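Step 3. Getting the Baleck closet light set up

1. Pop the cover off and slide in the batteries (mine took 3 AAs).
2. Stick the pad up high, on the wall by the hinge side.
3. Press and hold for 11 seconds. I counted out loud!

Caution: let the pad cure overnight before you hang the light on it. 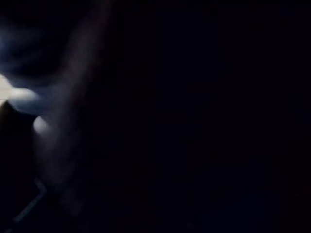 How dark does the closet need to be for the sensor to work?

Dark enough that you'd have trouble reading a label in there. Mine ignores me if the hall light is on.

4. Shut the door, wait a bit, then open it and wave.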